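3 November 2019

Clocks went back last night and I was wide awake at what the stove said was 4, so I got up and made tea and did the thing I've been putting off since September, which was going through Grandma's recipe box. The whole tin came home with me after the funeral and it's been on top of the fridge ever since, getting greasy.

I'd pictured it as a recipe box. It's more like a junk drawer with a lid! There are recipes in there, sure, but also bus transfers, a library card from Wallum, a lock of somebody's hair in wax paper (blond, so not hers, and not Mom's either) and a receipt from Mavromatis Bakery with "NEVER AGAIN" written on it in red pencil. I would pay real money to know what happened at Mavromatis Bakery.

The cards themselves are a mess. She never wrote down an oven temperature in her life. The plum cake just says "hot, then less hot." The bean soup says "as for Easter but no ham," and there's no Easter card, I looked twice. The dumplings are in two different handwritings and I think the second one is Aunt Del's, because it argues with the first. Where Grandma has butter, somebody's crossed it out and put lard, and then it's crossed out again and says butter, hard enough to tear the card.

I called Orathai Phetsri after breakfast since she lived downstairs from Grandma in Flekham for all those years and ate more of that plum cake than any of us. She says the plums have to be the small sour ones and that you put them in cut side up. Also that there was always a spoon of sour cream in the batter, and it isn't on the card anywhere. We talked way too long - she wanted to hear about everybody, and then she cried a little and so did I, and then she told me the one about the goose on the fire escape again.

After that I cleared off the table so I could type them all up while my eyes were fresh. Got through the soups and most of the cakes before lunch.

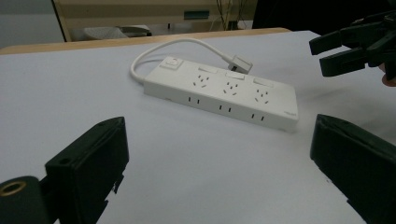

Evening

Tried the cake. No sour plums at the Clendus market this time of year so I used the frozen ones, and they wept all over the batter and the middle sank. The edges though! I stood at the counter and ate the whole edge off one side and it was so close to right that I had to sit down for a minute. Next time a smaller pan, and I'll go longer on the less hot.

Mom called while I was washing up. She has no idea about the hair. She does think the Easter card might be in her old blue cookbook, the one with no cover, and she's going to look when her knee lets her get down to that shelf. Told her to wait for me.

Still have to do the pickles. Bed.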